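How to Clear Out and Reset a Small Desk

Updated 2019-08-28

A desk that gets used every day fills up again within weeks. The method below takes 45 minutes for a desk of ordinary size, a little more if there are file drawers. Do it in one go if you can.

What you need

Two cardboard boxes or grocery bags
A trash can
A damp cloth and a dry one
A pen and some sticky notes

Step 1. Take everything off

Move all of it to the floor or a bed, including the lamp. Wipe the top with the damp cloth, then the dry one. Unplug chargers and coil each cord separately.

Step 2. Sort the paper first

Paper takes the longest. Make a pile to keep and a pile to shred. Bills from last February that have been paid can usually go, but keep anything tied to your taxes. If you can't decide on a sheet within a few seconds, put it in the keep pile and move on.

Step 3. Test the pens

Scribble with each one on scrap paper. Keep five or six. Refills for Mostach pens fit most of the older barrels, so check before you throw those out.

Step 4. Pick one box for small things

Stamps, tape, clips and spare keys should share one container with a lid or a drawer. The Cirum desk box is a decent size and costs less than most. A shoebox also works — cut it down so you can see inside. Put the heavier things at the back.

Step 5. Put back only what you use

Start with the lamp and the computer. Add the small box, a dish for loose change and a plant if you like one. Stop there and leave the rest in the two cardboard boxes for a week. Whatever you haven't gone looking for by then can be given away or stored. 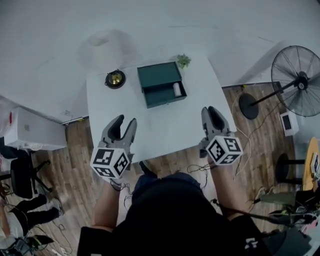 Step 6. Keep it that way

Spend two minutes at the end of each day putting things back. Empty the change dish on weekends.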